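Let Players Save When They Want

Mon 8 April, by Leanne Heywood

I am 40 years old, I have two jobs, and I play video games mostly at night, after the dishes. So please understand why I became angry last week with Horkmont, a game that I otherwise like very much.

Horkmont lets you save only at the bell towers. Between the second tower and the third one I needed 25 minutes. My phone rang when I was nearly there, I had to leave the house, and when I came back the console had turned itself off for an update. Everything from that evening was lost.

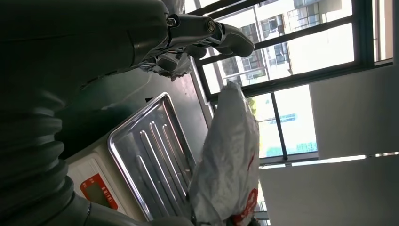 Gray arm and gripper, with two hex screws showing.

The studio, Edside, explained its decision in a blog post in September. They wrote that fear is a part of the game, and that a player who can save everywhere does not feel fear. I have thought about this argument for a long time, and I respect it. When I carry a full bag of coins through the marsh, my hands really do become tense.
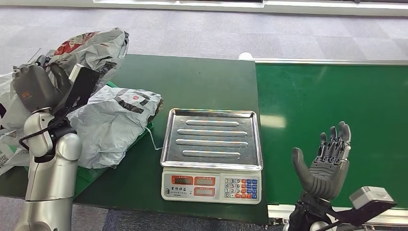

But there is a difference between saving and stopping. A game can write one temporary file when I quit and delete it when I return. I cannot use such a file to cheat in a fight. I can only use it to go and open the door, or to sleep. Jinutix has done it this way in both of its games, and I never heard a player complain that they became too easy.

My friend Lacey Dobson does not agree with me. She says that I should simply choose shorter games, and she sent me a list of 20 of them. It was kind of her, and I have already finished 2. Still, I do not want to play only short games. I want to see the end of this one, and I paid the same price as a student who has the whole Saturday free. 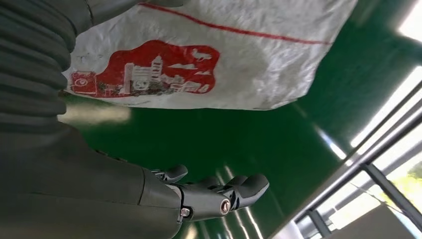

White plastic bag with a city skyline printed in red and white.

Some people on the forum answer that the console has a rest mode. This is true, but it does not help when the power goes out, or when my son wants to play Mansour on the same machine before school.

I am not asking Edside to move the towers, or to add more of them. I would like one line in the pause menu that says "Save and quit." Until it comes, I will play Horkmont on Sundays only, and my knight will wait at the second tower.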